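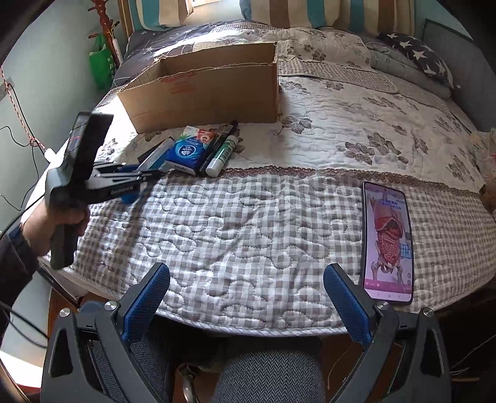 Urszula Kaczmarczyk wrote under my last review that she would pay for a home robot the day it could clear a bed of odds and ends and put them in a box, and not a day sooner. She doesn't care whether it can dance or pour coffee. She wants the tissues, pens and tubes off the covers by the time she goes to sleep.

It seemed a fair way to judge one, so I used it for the Palska, a tidying arm on a wheeled base which I had on loan from Susex for 21 days. It lifts up to 2 kilos, folds down to fit behind a door and is controlled from a phone or by voice. I ran it in the bedroom every evening and in my brother-in-law's packing shop in Sandbridge for the last six days.

Setting up took most of a morning. The base has to be driven once round each room, slowly, and then you show it where things go. You do this by standing the box or basket where you want it and naming it in the app. If the box is moved to the other side of the bed, it usually finds it again. If the box is lying on its side, it stops and sends a message.

Hard, simple shapes are what it does best. Marker pens, glue sticks and small bottles went in the box nearly every time, even when they were lying across each other. Packets of tissues were slower, as it pinched the wrapper and let go, then tried again from the end.

Soft bedding is the weak point. On a desk the fingers come down to the surface and close. On a quilt the surface gives way, and the arm either stops short or picks up a fold of cover along with the pen. Thick stitching made this worse.
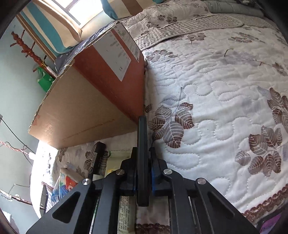

Plastic bags it left alone altogether. The manual says see-through items are "limited", and I would put it more strongly than that. A clear bottle was found on some evenings and missed on others, depending on the light from the window. With the curtains drawn and the lamp on it did better.

In the shop it had an easier time. The bench is flat, the lighting never changes and the same few parcels come through all day. It moved 257 small items from tray to carton in one afternoon and dropped six. Đỗ, on the next bench, did the same work faster and taped the cartons as well, but said he was glad to hand over the dull part.

Noise is low, a hum and a click. The battery lasted an evening at home and needed a top-up at lunch in the shop. The finger pads pick up fluff and want wiping.

I would consider one for a packing bench now. For a bedroom I would wait. Susex says an update for soft surfaces is due in December, and I have asked to borrow the arm again then - with the same quilt.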